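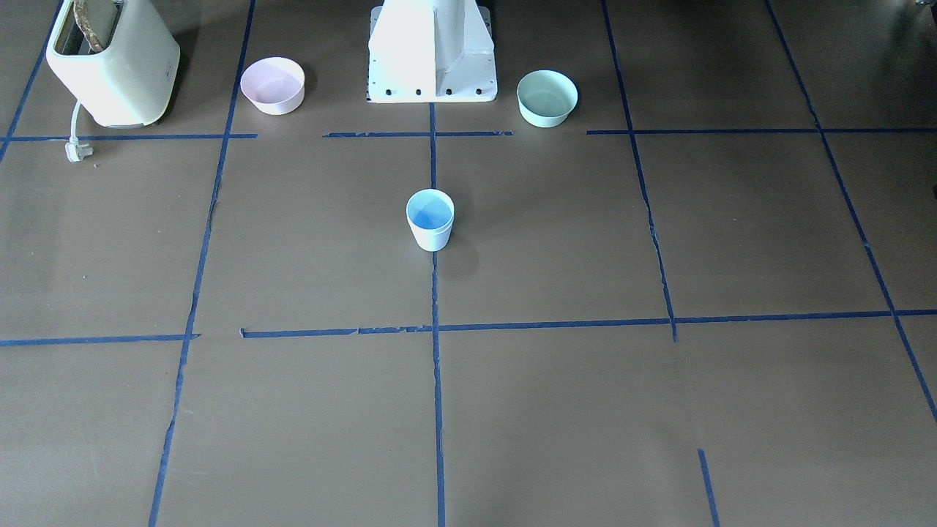
Harkier Allotment and Garden Society
Minutes of the June meeting, held in the upstairs room at Erkuva Hall

Present: Dalia Paulauskas (chair), Ifor Jarman (secretary), Eglė Dambrauskienė, Chae-won Jeon, and members as signed in.
Apologies: Kristaps Kalniņš, who sent a written report on the water supply.

The meeting opened at 7.05 pm.

1. Minutes of the last meeting
Agreed as correct, with one change. Under item 4, "north gate" should read "lane gate". Signed by the chair.

2. Matters arising
The lane gate has been rehung and now closes without lifting. The padlock has not been replaced. Ifor Jarman to buy one and give the new code to plot holders by letter. The code is not to go on the noticeboard.

The parish council has replied about the ash tree on the boundary. It accepts that the tree stands on its side of the fence and will have it looked at before the autumn. No date was given. Dalia Paulauskas to write again if nothing is heard by the next meeting.

3. Water supply
Kristaps Kalniņš's report was read out. The trough by plots 9 to 14 is losing water at the joint below the ball valve. He has tightened it twice and it needs a new fitting. The other troughs are sound. He asked again that hoses are not left running in the troughs overnight.

A quote has been received from Zariņš for a 1000 litre tank on a slab beside the shed, fed from the shed roof. The price is £300 including delivery. The slab is extra unless members lay it themselves.

Eglė Dambrauskienė asked whether the roof was big enough to fill a tank that size in a dry summer. Ifor Jarman said it would fill over the winter and would be of less use after July, but it would still take pressure off the troughs in spring. A member from the lower plots said that the tank would be a long walk for them and asked if a second one could go by the compost bays. It was felt that one should be tried first.

Proposed by Ifor Jarman, seconded by Chae-won Jeon, that the society accept the quote and lay the slab itself. Carried, with one against.

4. Plots and waiting list
There are 16 people on the waiting list. Plot 22 has been given up and will be offered in two halves, as was done with plot 7. Plot 31 has not been worked this year. A first letter has gone out and the holder has been in touch to say he has been unwell. Agreed to leave the matter until September and to ask if he would like help keeping the weeds down.

There was some discussion about whether people living outside Harkier should stay on the list. The rules say that residents come first but do not say others cannot apply. No change was made.

5. Rents
Chae-won Jeon reported that all but two rents are in. Reminders have been sent. She proposed that the key deposit go up to £20 for new holders, as several keys were not returned last year and the locksmith now charges more for cutting them. Agreed. Present holders are not affected.

6. Compost and bonfires
The left-hand bay is full and should not be added to. It will be turned at the next work morning. Cooked food has been found in the middle bay and there are signs of rats. Members are reminded that only raw kitchen waste and garden waste may go in. Eglė Dambrauskienė to put up a new sign, as the old one can no longer be read.

No bonfires until October, as in the rules. A complaint has been received from a house on the lane about smoke in May. The chair has spoken to the plot holder concerned.

7. Summer show
The show will again be in the main hall. Classes are as last year, with two changes. "Three onions, dressed" is now split by weight, and there is a new class for a plate of mixed salad leaves. The children's class will be a garden on a dinner plate.

Skeruvico has offered seed vouchers as prizes for the vegetable classes. Accepted with thanks.

Entries to Eglė Dambrauskienė by 6 pm on the evening before the show. Late entries were taken last year and it held up the judging. It was agreed not to do so this time. Tables need to be set out by 8.30 am and more hands are wanted for this.

8. Any other business
The strimmer is back from repair. It must be signed out in the book in the shed and returned with the guard on.

A member asked if the society would consider keeping bees. It was pointed out that the lease would need to be checked first. Ifor Jarman to look at the lease and report back.

Someone has left a pair of green wellingtons, size 7, in the shed. They will go to the charity shop if not claimed.

The meeting closed at 8.40 pm. The next meeting will be in September in the same room.

Actions
Ifor Jarman: padlock and letters; order tank; check lease.
Kristaps Kalniņš: new fitting for the trough; mark out slab.
Eglė Dambrauskienė: compost sign; show entry forms.
Chae-won Jeon: offer plots 22A and 22B; amend deposit on the tenancy form.
Dalia Paulauskas: parish council, ash tree; thank Skeruvico.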